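4.3 Checking the shoulder and elbow servos

Applies to Kallow bench arms on printed bases, sheet revision May.

Caution: Switch off the servo supply before touching any joint. The upper arm drops when the shoulder servo loses power, so support it by hand.

1. Stand the arm on a level table with the base plate flat.
2. Check that the red and black wires can follow the column without pulling at full swing. Leave slack at the shoulder.
3. Tighten the screws on the lower servo brackets.
4. Inspect the tape near the elbow – replace it if the ends have lifted.
5. Restore power and send the shoulder to 36 degrees, then 91 degrees. Wait 20 seconds at each position.

Note: Keep the bin inside the reach of the gripper but clear of the elbow.

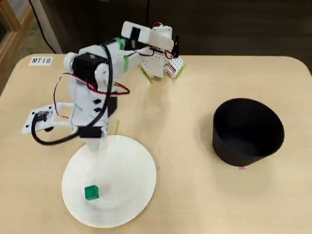
Hülya Ertürk reports from Skenham that on her arm the shoulder hummed at the second position until she moved the horn back by one tooth, and she asks that this be tried before a servo is ordered.

6. If the hum remains after the horn has been reset, fit a new servo (part 2320) and repeat step 5.
7. Open and close the gripper with the arm raised. Stop if its wiring catches on the printed parts.

For base and column checks, see 4.2.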